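4.2 Learning assembly order from demonstration

The second part of the project concerns the burger assembly task. The aim was to find out whether one policy, trained on teleoperated demonstrations, could learn both the grasps and the order in which ingredients are stacked. Rutilio Barrera and Sarahí Orozco collected the demonstrations in November. After episodes with dropped frames were removed, 211 were left for training.

The policy takes camera images and joint positions as input and predicts the next 8 actions. No recipe or step counter is supplied. The order must therefore be inferred from what is already on the tray, which is difficult once one ingredient covers another.

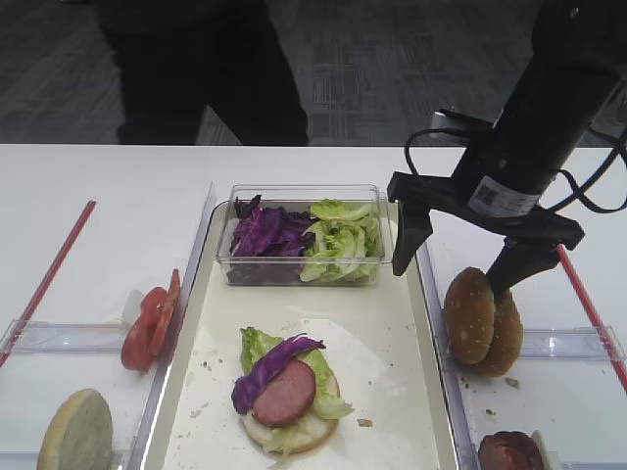

Figure 7. Partly built burger on the centre tray, with the gripper at the bun on the right.

Ingredients are presented on edge in clear acrylic holders on both sides of the tray. In earlier trials they were laid flat on the table, and the fingers tended to push the thinner slices along instead of closing on them. The upright position allows the same approach for buns, tomato and patty. The shredded vegetables cannot be held in this way and are taken from a container at the far end of the tray.

Two training sets were compared. Set A used whole episodes. Set B used the same episodes cut into single pick-and-place segments by hand, giving 1284 segments. Batch size and learning rate were left unchanged. Training was stopped when the validation loss levelled off – later for Set B than for Set A. 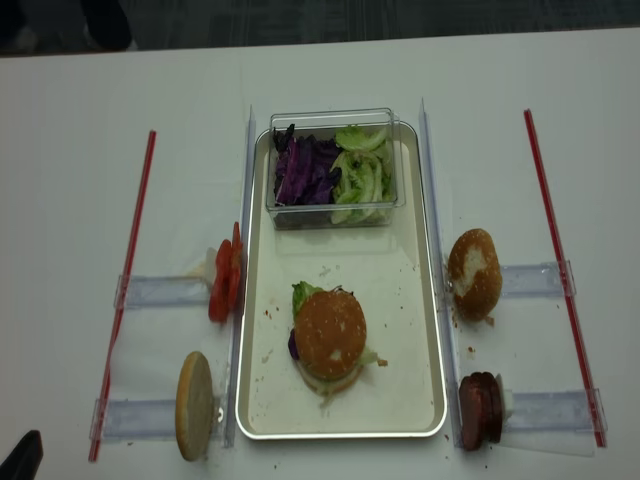

Figure 8. Burger with the top bun in place. Side holders contain tomato, bun halves and a patty.

Set B gave cleaner grasps on the tomato but more errors of order, mostly a second helping of cabbage. Set A kept the order better and was weaker at placing the top bun, which often landed off centre. We attribute the order errors to the cut segments, which remove the link between one step and the next. This was not tested separately.

Loose shreds were a problem for both. A burger was scored as complete if every layer was present and the top bun stayed on after release; shreds on the tray were not penalised. Abundio Galindo scored all runs from video, using the sheet in Appendix C.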